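**Product Review: Temley Adjustable Worktable, Model 93**
Shared Furnishings Office, Meltora Community Learning Center

The Shared Furnishings Office reviews each item of furniture before it is approved for general purchase by the Center's departments. The Temley Model 93 was assessed over three months in the second-floor craft and study rooms. Renata Zieliński coordinated the review, and written comments were received from teaching staff and from adults enrolled in the evening courses.

## Delivery and assembly

The table arrived in two cartons. The top is packed separately from the legs and crossbars, and both cartons can be moved by two people with a standard hand truck. Assembly requires the hex key supplied and a Phillips screwdriver, which is not supplied. The printed instructions are clear up to step 7, where the drawing shows the rear crossbar upside down. Staff who followed the drawing had to remove the bar and begin the step again. Temley has been informed of the error and has sent a corrected sheet on request.

## Height adjustment

Each leg is set by a pin and a locking collar. The range suits seated writing at the low end and standing work such as cutting fabric at the high end. Changing the height is slow, as all four legs must be set separately, and the markings on the inner tubes are small. Departments that expect to change the height between classes should consider the crank version — it costs more, but one person can operate it.

Once set, the table holds its height well. Hanyu Han, who teaches bookbinding, reported slight movement when a press was tightened at one corner. The movement stopped after the collars were tightened a second time.
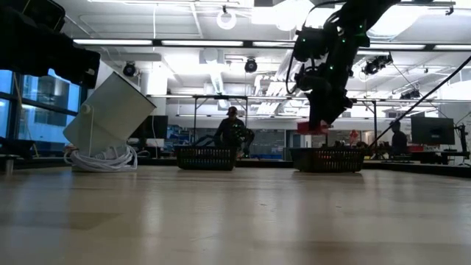
Stability at the center of the top was rated good by every instructor who returned a form. Sewing machines did not cause the top to shake at normal speeds. At the highest setting there is some sway from side to side, and the office does not recommend that setting for heavy equipment.

## Care and wear

The Model 93 was cleaned daily with a damp cloth and mild soap. White glue and water-based paint came off without difficulty. Permanent marker left a faint shadow that remained at the end of the review. The edges are rounded and showed no chips, although one foot cap split and had to be replaced. Spare caps are sold only in sets of four.

## Comparison

The Fokmont folding table, now used in most rooms, is lighter and far easier to store. It is also noisier, and its center hinge catches paper. Tsegereda Moges asked that the Fokmont tables be kept for events, where quick setup matters most, and the office agrees.

## Recommendation

The Model 93 is approved for rooms where furniture stays in place. It is not approved for the main hall. Orders should be sent to Grażyna Pietrzak by the end of April and should state the number of spare cap sets required. The warranty card must be returned with the order copy.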